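Puvwood Shed Paint, Soft White – 10 liter tub

I'll start with a confession: I wasn't going to stock an exterior white at all. I sell oils, waxes and a few stubborn greens, and white is a pain to ship and a pain to keep clean. Then I lined the back half of my own shed with tongue and groove, got tired of staring at orange pine all winter, and went through four different tubs before I found one I'd put my name behind. So now I sell it!

Puvwood is a water-based paint for bare or previously painted wood, inside or out. It goes on thick (stir it, then stir it again, the good stuff sinks) and it levels better than anything else I tried with a cheap brush. Soft White is the warmer of the two whites they make. Bright White looks great on the card and a bit like a dentist's office once it's on four walls.

One tub covers about 100 square meters in a single coat on planed boards. Rough-sawn timber drinks a lot more, so halve that and be happy if you end up with some left over. I'd always plan on two coats, and three on shelves and desks where bags and tools get dragged around all day.

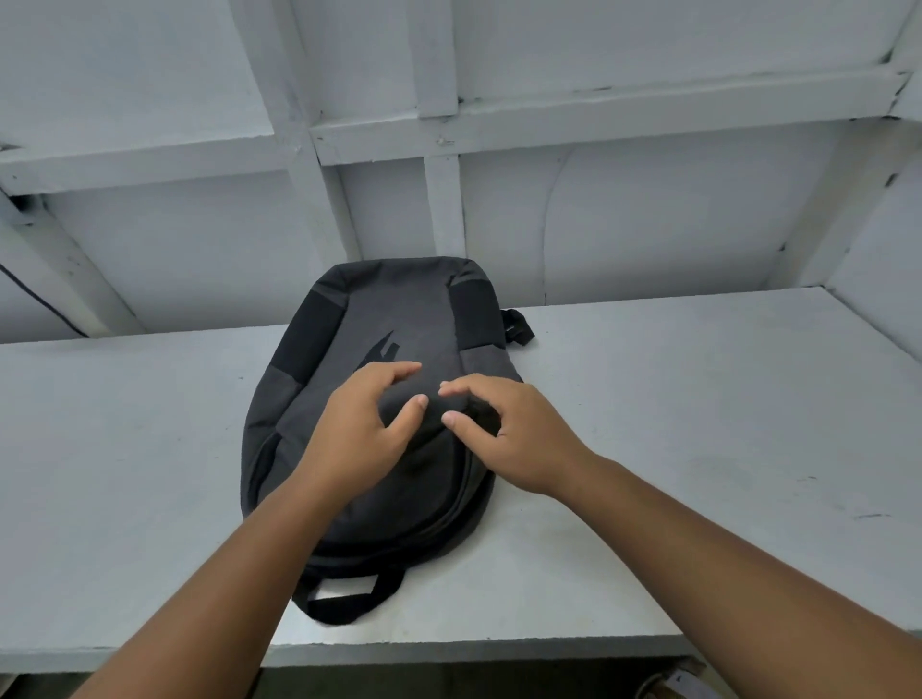 Clerdale wrote to ask whether it stays tacky on shelves, having had a different brand grab the bottom of every flowerpot for a month. Fair question, and the answer is that it needs time. Touch dry in an hour or two, sure, but I leave a shelf empty for a full 10 days before I put anything heavy on it. In a cold December shed, make that longer. If you can't wait, put a coat of the Bamano clear on top, which hardens up a lot faster.

A few things I get asked all the time:

Do you need a primer? On new pine with knots, yes, use a knot blocker or you'll have yellow rings by summer. On old paint that's still sound, give it a scuff with 220 grit, wipe off the dust and go straight on.

Can it be sprayed? I've done it, thinned a little, and it was fine – but I spent longer masking than I would have spent brushing. A small foam roller for the flats and a brush for the corners is my favorite way.

Will it hide cracks? No. It's paint. Where two boards meet, the wood is going to move with the seasons and open up a line, and I've stopped fighting it in my own place. If you want it crisp, run a flexible filler along the joints first and let that cure before you paint.
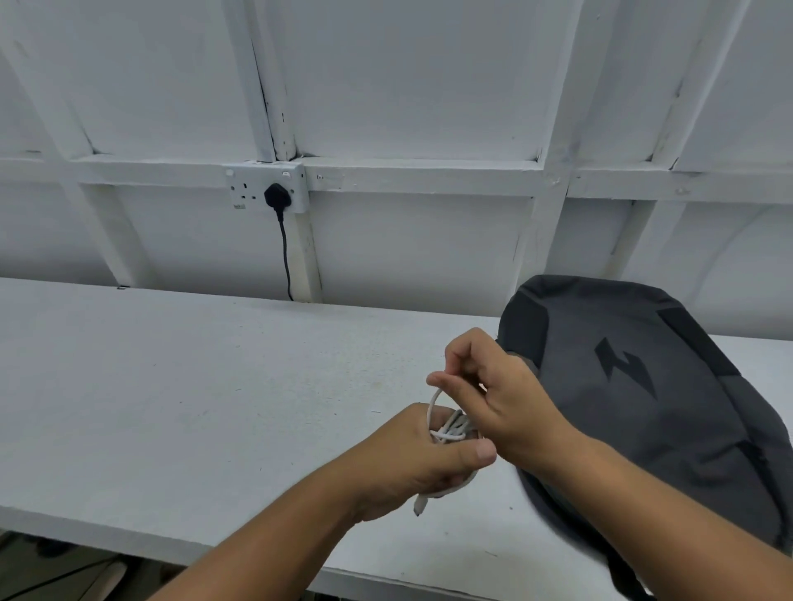

Cleaning is easy enough. Warm water and a drop of dish soap takes off most marks, and for the ones that won't budge I keep a jam jar of leftover paint and a half-inch brush on a nail by the door. Touch-ups blend in nicely as long as they come from the same batch, so write the batch number on the lid before the label gets covered in drips (mine always does).

The paint is made by Levchenko and I ship it in the original tub, sealed, with a card sleeve around it. Item number 473. Orders placed by noon go out the next working day. I can't take back opened tubs, so if you're unsure about the shade, order the sample pot first and try it on a scrap board in your own light.

Page updated 15 March 2026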